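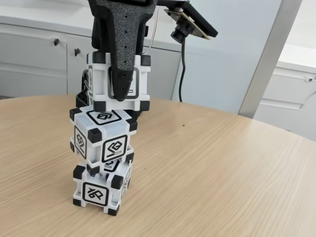 Visit report: Trudska test room, cube stacking cell

The August stop on the Baltalent program was the Trudska test room, where a single-arm cell stacks marked cubes on a table. We had asked to see it because of a fault the team had reported to the other program members earlier in the summer. Hedvig Lindqvist, who runs the cell, spent most of the morning on the fault and very little on the normal cycle, which suited us.

The cell

The cubes are white plastic with black rubber caps on the corners. Each face we looked at has a square marker with a black outline and a symbol inside it. A small camera module sits on a bracket next to the gripper and points down toward the work. The control software, Sturel, reads the markers, works out where each cube is and plans the next move. The target is a stack of three.

The corner caps matter more than I expected. They protect the cubes, but they also mean that one cube rests on another at four soft points, and a cube that lands off center can stay there. The middle cube was sitting slightly tilted and offset under the top one, with a visible gap between it and the bottom cube. According to Lindqvist, an offset like this falls inside the limit for the middle level and would not by itself stop a run.

The fault

The reported fault is a false release. The arm places the top cube, Sturel records it as placed, and the gripper starts to move away while the cube is still in contact with the finger. The cube is dragged, and the stack either shifts or comes down.

The cause is in how placement was confirmed. When a finger presses on the front of a cube, it covers most of the marker on that face and leaves only parts of the black border in view. Sturel could not read the symbol in that position, so it kept the last good reading. That reading had been taken before the cube was lowered. If the estimated position happened to agree with the target, the check passed on old data.

The team went back through the logs of 141 runs and found the same pattern in 27 of them. In most of those the stack stayed up, so the runs had been filed as good. Lindqvist considers this the more serious part of the problem — the log said "placed" in every case, and the people reading it had no reason to look further.

Focus and partial readings

A second weakness came up while the logs were being checked. Sturel accepted a marker if it could find the border, even when the symbol was poorly resolved. It then assigned the cube number it expected to find.
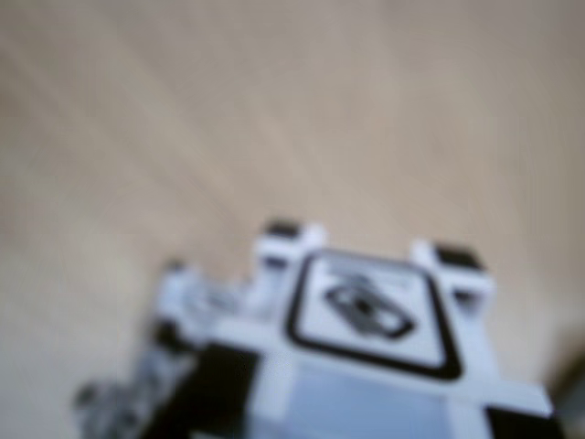

Page last changed: November 17, 2021

With blur this heavy, the thick black border still stands out against the white plastic, and the symbol is reduced to a dark diamond shape. A border can give a usable position under good conditions. It cannot confirm which face, or which cube, is being looked at, and the old software made no distinction between the two.

Safety review

No injury was reported. The cell runs at low speed and the cubes are light. The review still treated the fault as a safety matter, as the release signal also permitted entry to the table area. An operator could be told that the arm was clear when it was still touching the stack.

Two changes had been made by the time of our visit:

1. A reading now expires after 2 seconds. If no new reading is available, the arm holds position and asks for an operator.
2. Permission to enter the table area depends on the arm position alone and no longer on the placement check.

The first change has a cost. Holds are now frequent on the third level, where the finger covers the marker as a matter of course. The obvious fix is to read a side face, but from the current bracket the side markers come in at a sharp angle. Moving the bracket was under discussion. Lindqvist wants to try a second fixed camera first — she does not want to repeat the calibration until the new release logic has been run for longer.

Points for our own cell at Sarmiento

Our placement check has the same structure, with a stored reading and no age limit. I have asked for the timestamp to be added to the log before anything else is changed. We should also search our old runs for releases in which the marker was covered, including the ones filed as good.

The Trudska log format is close enough to ours that their search script should run with small edits. Lindqvist has agreed to send it, along with the list of fields it depends on.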